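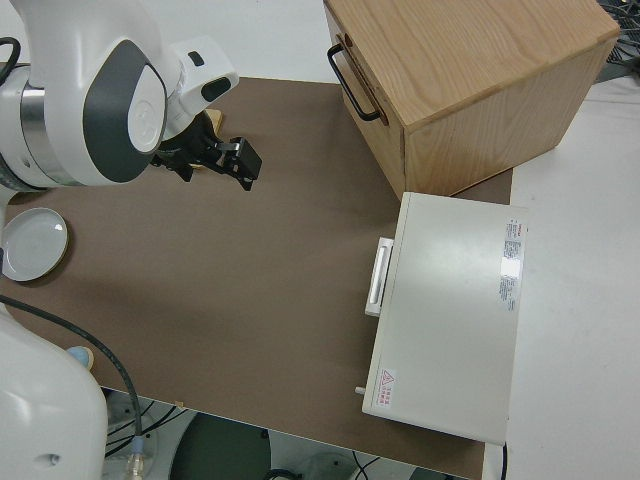
**Nurkholm FC** is a soccer club based in Nurkholm. It plays its home games at Tunstall Park, which holds 3000 people — 40 of the seats are kept for visiting club officials.

The season starts in August. The team wears green shirts and white shorts, with an all-yellow kit for away games. Its main rival is Gesalano, and the two clubs meet twice in each league season.

## Honors

- Regional League: 2 titles
- Fikora Cup: 5 titles

## Reserve team

The reserves share the Tunstall Park field and play in the district league. They cannot enter the Fikora Cup.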